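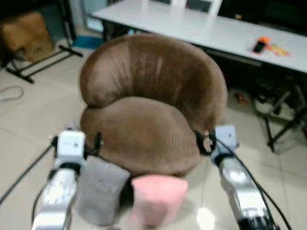
Pradix two-arm gripper kit: review after 1,001 grasps
Posted May 19, 2022

The Pradix kit consists of a pair of grippers, one for each arm, with the driver board and a calibration tool. We bought it for household tidying work: lifting cushions, placing them on an armchair, moving light furniture by the edge. It replaced a Larkora pair that had worn out at the finger pivots. This review deals mainly with a fault in the grip release.

Fitting
The adaptor ring seated without shimming. The supplied cable is stiff and needs a generous loop at the wrist; a tight one pulls on the connector when the arm reaches forward. The manual gives no minimum bend radius.

Normal running
On small cushions the fingers close evenly and the hold is good. Velvet pile marks slightly at the higher force settings. Position repeatability was better than we needed for soft goods.

The fault
In 47 of the 1,001 logged grasps, the right gripper reported "open" while the fingers were still closed on the fabric. The controller accepted the report and began the next arm movement. With a cushion the result is a dropped or dragged cushion. With a plush armchair the arm pulls against the full weight of the chair, and on one run it shifted the chair across the tiles before the current limit tripped.

The open signal is derived from motor position alone. Thick upholstery lets the drive train wind up, so the motor reaches its open position before the fingers have let go. Lowering the force from level 400 to level 300 made the fault rarer but did not remove it.
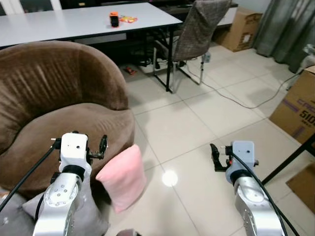
Safety
The emergency stop cuts motor power and leaves the fingers where they are. Anyone working beside the arms should know that a trapped sleeve will stay trapped until the manual release is turned, and that the release needs a hex key. Ours now hangs by the stop button.

Support
Pradix supplied revised firmware that adds a delay before the open report. It hides the fault on thin fabrics only. A finger-side sensor is needed.

Verdict
Adequate for loose cushions. Not recommended for gripping upholstered furniture in its present form.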